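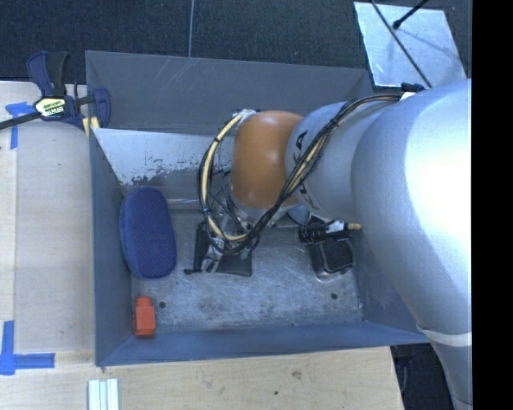
Skustia Grey Metal Bin

The Skustia is a plain rectangular metal bin for use on a worktop or bench. It is meant for parts, tools, returned stock and small goods waiting to be sorted. The finish is grey inside and out. There is no lid, so you can reach in from above or from any side.

Many of our customers buy it for a picking or packing bench, where items are taken out one at a time. The floor of the bin is open, with no dividers, and a flat item can be laid down on it without catching on anything. If you need separate sections, please see the Lellosano insert further down this page.

Placing the bin

Set the bin on a level surface. It can stand in the middle of a bench or up against the edge of one. On a wooden worktop we suggest the felt pads, which are supplied in the box and stick to the underside. Press each pad down firmly and leave it overnight before you load the bin. The pads are not suitable for use outdoors.

Do not lift the bin when it is full. Take the heavier items out first and carry them separately.

Details

Product code: 228
Material: metal
Colour: grey
Shape: rectangular
Lid: none
Felt pads: 4, supplied
Assembly: none needed

Cleaning

Empty the bin and wipe it with a damp cloth and a little washing-up liquid. Dry it straight away, paying attention to the corners. Do not use wire wool or scouring powder, as both will mark the finish. Small scratches on the inside are normal with daily use and do not affect the strength of the bin.

Goes with

Lellosano insert. Splits the bin into 2 sections. Drops in from the top and lifts out for cleaning.

Oshima label holder. Clips over the rim and takes a paper or card label. Sold singly.

Orders and delivery

The Skustia is kept in stock at our Brostville warehouse. Orders placed before noon leave the same day. For 51 bins or more, please ask for a quote before you order, as these go out on a pallet and we will need to agree a delivery time with you.

Bins can be sent back unused in their original box. If yours arrives dented, keep the packaging and send us a photograph of the damage with your order number. We will replace it free of charge.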